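Dia aberto no tribunal de Clarkeo: o que se vê e o que fica por ver

Última atualização: 20 de fevereiro de 2018

Este site utiliza cookies para melhorar a navegação. Ao continuar, aceita a sua utilização.

O tribunal de Clarkeo abre as portas ao público uma vez por ano, sempre em dezembro, e desta vez inscrevi-me a tempo. A visita é gratuita. Pede-se um documento de identificação à entrada e a mala passa pelo aparelho de raios X, tal como num dia normal de audiências. O telemóvel pode ficar connosco, desligado, exceto na zona das celas, onde é guardado num cacifo antes da porta.

O edifício tem duas alas. A mais antiga dá para a praça e tem as salas de audiência; a outra, Antoniuk, fica nas traseiras e alberga a secretaria, o arquivo e os serviços do Ministério Público. Quem chega de transportes sai na paragem da praça e entra pela porta lateral, porque a escadaria principal está fechada para obras desde o verão. Há rampa. O elevador funciona, mas é lento e leva quatro pessoas de cada vez, o que atrasou o nosso grupo logo no início.

A visita foi organizada com a Skurken, uma associação que acompanha julgamentos e publica notas sobre a duração dos processos e as condições em que o público assiste. O guia do nosso grupo era um funcionário da secretaria, com muitos anos de casa, e na sala grande juntou-se a ele uma juíza que respondeu a perguntas durante meia hora. Foi combinado desde o princípio que não se falaria de processos em curso. A regra foi respeitada, apesar de duas ou três tentativas de alguns visitantes.

A sala grande

Começámos pela sala 3, a maior do tribunal, usada nos julgamentos com júri e nos processos com muitos arguidos. O lugar do público ocupa menos de metade da sala. Os bancos são corridos, duros, e quem se senta na última fila ouve mal. A juíza reconheceu o problema e disse que as colunas foram trocadas, mas que o eco vem do teto e não há verba para o tratar. Sentei-me atrás de propósito durante a segunda parte da conversa e confirmo: percebe-se quem fala ao microfone, perde-se quem fala sem ele.

A disposição é a habitual. Os juízes ficam num estrado, a acusação à direita, a defesa à esquerda, a testemunha ao centro, de frente para o tribunal e de costas para nós. Este último ponto deu conversa. Um visitante achava que o público devia poder ver a cara de quem depõe. A resposta foi que o depoimento é prestado ao tribunal, e que a publicidade da audiência garante que se possa ouvir e saber o que foi dito. Quem quiser ver mais do que isso tem de escolher um lugar na ponta do banco, junto à janela.

O arguido detido senta-se atrás de um vidro. Pudemos entrar no compartimento, dois de cada vez. É mais estreito do que parece de fora e tem uma abertura à altura da boca para falar com o advogado. Segundo o guia, a defesa pede quase sempre que o cliente se sente ao lado dela, e a decisão cabe ao coletivo, caso a caso. A juíza acrescentou que, na sua secção, o vidro se usa menos do que antes. Não deu números e eu também não os encontrei depois.

Depor à distância

A parte que mais me interessava era a videoconferência. O tribunal ouve por ecrã testemunhas que vivem no estrangeiro, peritos, pessoas doentes e, por vezes, arguidos que estão noutra comarca. O equipamento está montado na sala 3 e noutra mais pequena, no primeiro andar. Fizeram uma ligação de demonstração com a sala pequena, com uma funcionária a fazer de testemunha.

O procedimento é mais burocrático do que eu imaginava. Do outro lado tem de haver alguém com poderes para identificar quem depõe, e é essa pessoa que confirma que não está mais ninguém na sala além dos que constam da ata. Quando a testemunha está noutro país, isto depende de um pedido de cooperação, que pode levar meses e por vezes volta para trás por um erro de tradução. Depois há o juramento, a advertência sobre o falso testemunho e só então começam as perguntas. Na demonstração a imagem congelou uma vez. Perguntei o que acontece num caso real: a sessão é interrompida, fica registada a hora e a última pergunta é repetida quando a ligação volta. Se a falha se prolonga, marca-se nova data.

Discutiu-se também o valor do que se diz por ecrã. A juíza explicou que um depoimento à distância, prestado com estas formalidades, conta como outro qualquer, e que o tribunal o aprecia em conjunto com o resto da prova. Acrescentou que, pessoalmente, prefere ter a testemunha na sala, sobretudo quando há documentos para mostrar, porque a troca de papéis entre dois sítios é o que mais tempo consome. Agora digitalizam-se os documentos na véspera, mas nem todos os advogados os entregam a horas.

Secretaria e arquivo

Da sala grande passámos à ala Antoniuk por um corredor interior que normalmente está vedado ao público. A secretaria é um espaço aberto, com armários baixos e um balcão de atendimento do lado da rua. Os processos são geridos no Pilance, um programa que o tribunal adotou há poucos anos e que substituiu fichas e livros de registo. Mostraram-nos um processo de treino, sem dados reais. Vê-se a data de entrada, o juiz a quem foi distribuído, os prazos a correr e quem abriu o processo pela última vez. A distribuição é feita por sorteio eletrónico e o resultado é afixado no átrio todas as manhãs, numa folha impressa.

O sorteio foi o assunto em que os visitantes insistiram mais. Perguntou-se se pode ser repetido e por quem. O guia disse que pode, quando o juiz sorteado está impedido, e que o programa guarda o registo das duas operações e o motivo indicado. Perguntou-se ainda se o público pode consultar esse registo. Pode pedi-lo por escrito, com identificação do processo e indicação do interesse. A resposta não foi mais longe do que isto, e a representante da Skurken fez notar que vários pedidos da associação ficaram sem decisão. O guia não comentou.

O arquivo fica na cave e foi, para mim, a melhor parte da manhã. Estão lá 3000 caixas, arrumadas por ano e por secção, em estantes que deslizam sobre carris. A temperatura é controlada e há um desumidificador que faz bastante barulho. Os processos findos ficam ali até ao fim do prazo de conservação e depois seguem para o arquivo regional ou são destruídos, conforme a matéria. Os de crimes graves não se destroem. Explicaram-nos que 447 caixas estão por classificar desde a mudança do edifício antigo, e que duas arquivistas tratam delas quando o serviço corrente o permite — na prática, em agosto.

Tirei poucas notas sobre as celas. São seis, no mesmo piso do arquivo mas com entrada separada, limpas, com um banco de cimento e luz sempre acesa. Os detidos esperam ali a vez de subir e voltam ao estabelecimento prisional no mesmo dia. Há uma sala para falar com o advogado, com uma mesa fixa ao chão e uma porta com visor. Um advogado que vinha no grupo disse que a sala é só uma para todos e que, em dias de muitos interrogatórios, se faz fila. 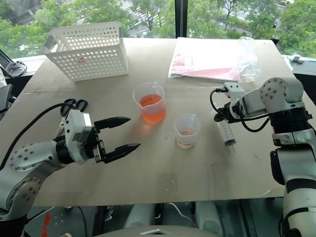 É preciso marcação para assistir a uma audiência fora do dia aberto?

Basta chegar antes da hora, mostrar um documento de identificação e indicar na portaria a sala a que se quer ir. A marcação só é pedida a grupos com mais de 14 pessoas e às escolas, que devem escrever para a secretaria com antecedência. Quando a audiência é à porta fechada, a informação está na folha afixada no átrio, ao lado do número do processo.

A visita terminou no átrio, com café e um questionário em papel. Pediam opinião sobre a sinalética, o atendimento e o som nas salas. Escrevi uma linha sobre a última fila da sala 3 e outra sobre a folha do sorteio, impressa numa letra tão pequena que um senhor ao meu lado teve de pedir ajuda para a ler.

Para quem pensa ir no próximo ano, algumas indicações práticas. As inscrições fazem-se pelo telefone ou ao balcão, e os grupos da manhã esgotam primeiro. A visita completa dura três horas, quase todas em pé. Na cave faz frio. Não há onde almoçar no edifício, mas do outro lado da praça há dois cafés, e o da esquina serve sopa. O estacionamento é pago e os lugares junto ao tribunal estão reservados.

Ficou por ver a sala de depoimentos de menores, que estava a ser pintada. Disseram-nos que tem entrada própria pelas traseiras, para que as crianças não se cruzem com os arguidos, e que a gravação é feita uma só vez para evitar que tenham de repetir o relato. Também não entrámos nos gabinetes do Ministério Público. Constava do programa que recebemos por correio, mas foi retirado na semana anterior e ninguém no grupo soube dizer porquê.

Comentários

leitor_da_praça
Fui no grupo da tarde e não nos levaram às celas. Disseram que já não havia tempo. De resto correu bem, a juíza que nos calhou era outra e foi mais faladora.

M.
Trabalhei muitos anos na secretaria do edifício antigo. Essas caixas por classificar já vinham assim de lá, não foi a mudança que as baralhou. Bom texto.

estudante de direito
Alguém sabe se é permitido tirar apontamentos durante uma audiência normal? A mim mandaram-me guardar o caderno.

leitor_da_praça
Sempre tirei e nunca me disseram nada. Gravar é que é preciso autorização do juiz.

Subscreva o nosso boletim para receber novos textos por correio eletrónico. Pode cancelar a subscrição em qualquer altura.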